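Summer project report, Intro to Consumer Behavior
Wednesday, July 9, 2025
Group: Priya Doucet, Everett Achterberg, and me (Harriet Yazzie). I did the writing, so blame me for the commas!

## What we wanted to find out

Okay, so our question was pretty simple: when people walk into a small grocery store with a list, why do they walk out with vegetables that weren't on it? We picked Kevell, the little market two blocks from campus, mostly since Everett used to work there and the manager, Achilleas Lambrakis, still likes him. Our first idea was candy at the register, but half the class was already doing candy.

Priya found a chapter in our textbook about impulse buying that only talks about snacks and magazines. Vegetables get one sentence. That made us a lot more excited, because if you grew up with a grandmother like mine you know a person can absolutely impulse-buy squash.

## How we did it

We stood near the exit for 7 afternoons with a clipboard and asked people two things:

- Did you buy any produce you hadn't planned on?
- If yes, where in the store did you pick it up?

We got 56 people who answered both. (Lots more said "no thanks" or just kept walking, and one man gave Everett a peach.) We left out anyone who said they never shop with a list or a plan, which we argued over for most of a lunch. Priya thought they were the most interesting people in the whole study. She may be right, but you can't have an unplanned purchase if there's no plan, so out they went.

Mr. Lambrakis also moved the radishes for us halfway through. They started on the back wall with the leafy stuff and then went to a low basket by the front aisle, same price, same little handwritten sign.

## What we got

More than half of the people we asked had picked up something extra. The front aisle came up again and again in the answers, and the back wall hardly ever did. Radishes were mentioned by one person before the move and by 10 after it, which made us high-five in the parking lot.

We know that isn't proof. The second half of our study was hotter, and people eat more salad when it's hot. Also the radishes that came in after the move were nicer, according to Mr. Lambrakis, with the greens still perky. If we did it over, we'd move them back again at the end and see if the number dropped.

The other surprise was price. We expected people to say "it was cheap," and a few did, but the answer we wrote down most was some version of "I saw it and remembered I like it." One woman said that about turnips!
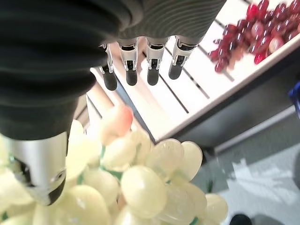
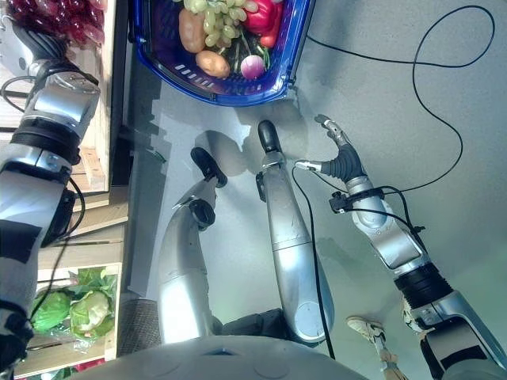

Height is the part I'd most like to study next. Our advisor, Mr. Park, kept asking why we only wrote down which aisle things came from and never how far people had to reach, and I didn't have a good answer. Eye level is supposed to be the best spot in a store, at least for cereal and soup. But our radishes did well way down low, and the basket in the second picture is at about that kind of spot too, close to the feet, with the rest of the produce around. Maybe a basket down there makes you stop and look in, or maybe it just gets in your way and you notice it for that reason. Everett votes for getting in the way. We'd need two baskets of the same thing at different heights, on the same days, and probably a better clipboard.

## Stuff that went wrong

Our first form had no space for "I don't remember," so a couple of early answers are probably guesses. We also forgot to write down the time of day until the third afternoon. The raw answers are in Priya's spreadsheet, second tab, and the radish days are marked in yellow.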